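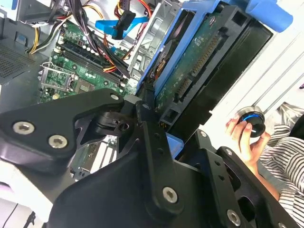 Family photos stay on an old desktop computer much longer than anybody plans, and when the day comes to give the machine away, most people don't remember what is on it. I have moved photos from old computers for my parents, for my sister and for two neighbors in Plindano, and I would like to write down the way I do it. You do not need to be a technical person. If you open such a computer, the first thing you notice is the green motherboard covered with small components, and many people think that their pictures are somewhere in there. They are not. The pictures are on the drive, and if the computer still starts, you can copy them without opening anything.

What you need

An external drive with enough free space. Before you buy one, look how big the old collection is. The photos of my parents took 54 gigabytes, and they were not great photographers.

A second place for a copy. It can be another external drive, a newer computer, or a paid storage on the internet. I will come back to this.

A notebook and a pen. I mean real paper, because you will be writing while the screen is busy with other things.

One free evening for the copying, and then several shorter ones for the sorting. Please do not try to do everything on the same day. I did this the first time, and at eleven in the evening I erased a folder that I wanted to keep.

Step one: find where the photos are

The folder with the name Pictures is only the beginning. People save photos in whatever place the computer offered to them at that moment. Look in all of these:

Pictures, and every folder inside of it
The desktop
Downloads, where the photos from e-mail usually are
Documents, especially in folders with a name like Scans or From phone
The folders of other users of the same computer
The recycle bin

The other users are the place that is forgotten most often. If your children had their own account on the computer, they had their own Pictures folder also, and you don't see it when you are logged in as yourself. Ask them for the password while they still remember it.

After this, use the search of the computer and look for the ending .jpg on the whole drive. You will get a very long list with many small icons and pieces of web pages. Sort the list by size, with the biggest files on top, and look only at the first part. When you see a folder that you did not know, write down its name.

Step two: copy everything first, sort later

This is the most important step and I ask you to be strict with it. Make one new folder on the external drive and call it Original copy. Copy every folder from your notes into it, exactly as it is, with the bad photos and the double ones. Use copy and not move. If the cable falls out during a move, you may have some files here and some files there, and it's an unpleasant work to find out which.

Turn off the sleep mode before you start. An old computer can be very slow with this, and if it falls asleep in the middle you must start the folder again.

When the copying is finished, compare. Click with the right button on the old folder, choose Properties, and read how many files are inside. Then do the same on the external drive. With the main folder of my parents it was 2,204 files on both sides, and only then I made a check mark in my notebook. If the numbers are different, the reason is often a hidden file or a file with a too long name. Open both folders next to each other, sorted by name, and go down slowly until you find the place where they are not the same.
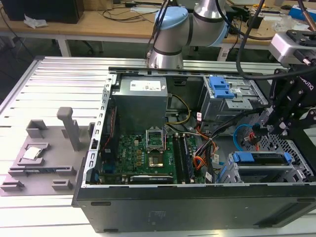
Step three: make the second copy immediately

One external drive is not a backup. It can fall from the table, or it can be put in a box and lost when you move to another apartment. So connect the second drive and copy the folder Original copy to it as well. Write on a piece of tape what is inside and the month, for example "Family photos, April", and stick it on the drive. Then bring this one to another place. Mine lives at my sister's home in a drawer with the tablecloths.

If you prefer storage on the internet, please check two things: whether the photos are kept in the full size, and who in the family can open the account if you can't. My neighbor keeps hers with Eteo and is satisfied, but she wrote the password in the same notebook as the folder names, and I think it is the better half of her system.

From now on you work only with the first drive. The second one you do not touch until you have finished.

Step four: sort by year, and not by event

On the first drive, make a new folder next to Original copy and name it Sorted. Inside, make one folder for each year. Copy the photos from Original copy into the years, and leave the originals in their place for now.

Many people begin with folders such as Birthdays or Vacation. I did it also. The problem comes when a birthday was during a vacation, and then you stand before two folders and you must decide. With years you decide nothing. The date is usually saved inside the photo file, and you can see it if you open the details and look for "date taken". Be careful with "date modified" or "date created", which can show the day of the copying.

A wrong date is easy to recognize. When the battery of a camera was changed and nobody set the clock again, all the photos say the first of January of some old year. For these you need to look at the people. How tall is the child? Which sofa is it? For the photos where we could not agree, I made a folder with the name Ask grandmother, and we filled it for the next visit.

Inside a year you can make folders for the bigger events if you want to. I write the month first, as a number with two digits, and then a short name:

04 Easter at Ospina
07 Lake
12 New kitchen

In this way they stay in the right order by themselves.
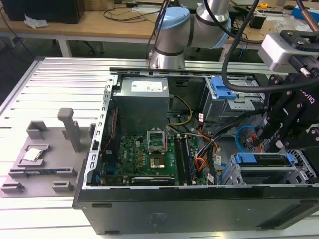
Step five: remove the doubles

Every collection has doubles, because people copied the camera card again when they were not sure if they had done it before. If there are only a few, you can see them when you sort the folder by size, as two identical photos have the identical size.

For a bigger collection I use a small program, Hirum, which shows the doubles in pairs and waits for my answer. Any program of this kind is good if it asks before it erases. Do not let a program choose alone. Sometimes it keeps the smaller version, the one which was made smaller for an e-mail, and throws out the good one.

Blurred photos I keep more often than I thought I would. My aunt Nobuhle Lekota never liked to be photographed and was always moving away, and from one whole summer the only picture with her is a blurred one -- she is leaving through the kitchen door with a plate. It is now printed and hangs in our hall.

Step six: write the names

This is the step where you need the older people of the family, and I recommend to do it with coffee and not for too long. Open a year, go through it slowly, and write in a simple text file who is there. One line for each photo that has somebody unknown to the young ones. Put the file in the same folder and name it Names.

It is possible to write the names also inside of the photo file, and some programs do it nicely. But another program does not always read what the first one wrote. A text file can be opened everywhere.

Step seven: before the computer leaves the house

Wait four weeks. In this time somebody will surely ask for a thing that you forgot, for example the scanned letters or the recipes. Mine was my father, with a list of his tomato seeds.

Then open some photos from the second drive, the one which you did not touch, and do it on a different computer. Open the first photo, one from the middle and the last one in a few folders. See that they are complete and do not have a gray field in the lower half.

After this, erase the old drive. Putting the files in the recycle bin is not enough, and emptying the bin isn't enough either. Use the reset function of the system and choose the option that removes all personal files and cleans the drive. It takes long, so I start it in the evening and let it work during the night. If the computer does not start anymore, a repair shop can take the drive out for you -- ask to get it back in your hand, and keep it at home.

When the reset is ready, the computer shows the welcome screen and asks for a language. Turn it off there and do not make a new account. The next owner will do it. Put the power cable in a bag and tape the bag to the case, as the cable is always the part that gets lost on the way.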